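Boludis 161 kitchen shears, reviewed July 2022

The Boludis 161 is a pair of take-apart kitchen shears with stainless blades and a moulded handle. I have used mine since March, mostly on poultry, herbs and packaging. The pivot is a plain slotted stud, and the halves separate when opened past 58 degrees. Edge retention is good – one light honing so far, on the plain blade only.

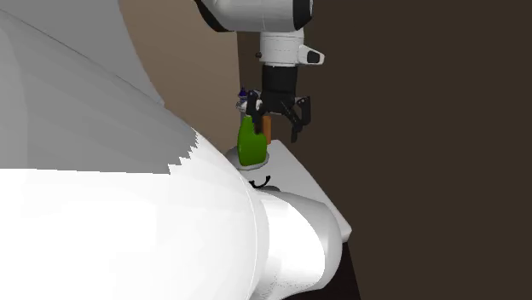
Cleaning is where the 161 does better than the older Plodarska pair it replaced. Both halves come apart without a tool and the stud has no recess to hold grease. Mine live on a white countertop with a green bottle close by, and I can lift them with one hand without knocking anything over. The handle loops are wide enough for a gloved hand, though the lower one has a moulding seam that needed a rub with 2000 grit paper.

The serrated blade slips a little on thick plastic, and left-handed users will have to look elsewhere. Spare studs are sold in packs of 9.

Zainab Abubakar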